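Members > Newsletter > June issue

Search this site Enter keywords Go

The Gilmartin Reading Room reopens

2011-06-06

Well, we made it! After a long, dusty May of moving boxes up and down the back stairs (my knees are still complaining), the Gilmartin Reading Room is open again, and I can't tell you how good it felt to see so many of you come through the door on the first morning, some of you with books you'd been holding on to since the winter.

There are 2387 books back on the shelves. When we packed up, the list said 3000, but that included the old encyclopedias and a great many paperbacks that had seen better days, and most of those found good homes at the Rerthorpe spring sale. If you bought the box of sea stories, I'm a little jealous. The local history shelf has moved closer to the window, where the light is kinder, and large print is now at a height where you don't have to kneel to read the titles.
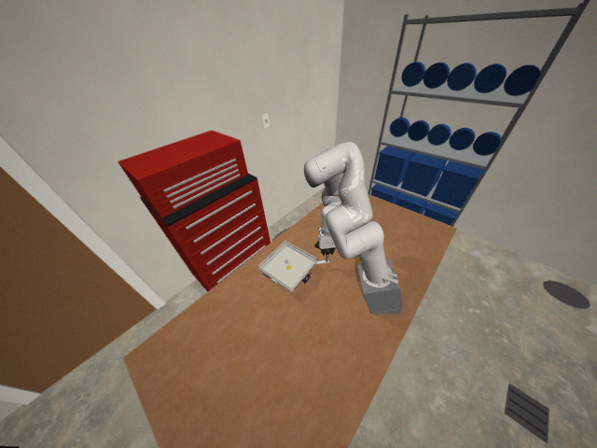

Evening talks

Ho-yin Hung has kindly agreed to start us off again with a talk on old ferry timetables, a subject I thought I had no interest in until he gave me a taste of it over coffee and I missed my bus. He has been collecting them since he was a boy, and he'll bring a few of his favorites along, including one with the fares penciled in by a passenger. Doors open at seven, and please bring a cushion if you find our chairs hard.

The poetry circle is back too, and has room for 12. Put your name on the sheet by the door, or call and I'll write it in for you.

Recent items
Rerthorpe spring sale: thank you
Brastotura choir looking for altos
Parking on Flostalik Lane
Large print wish list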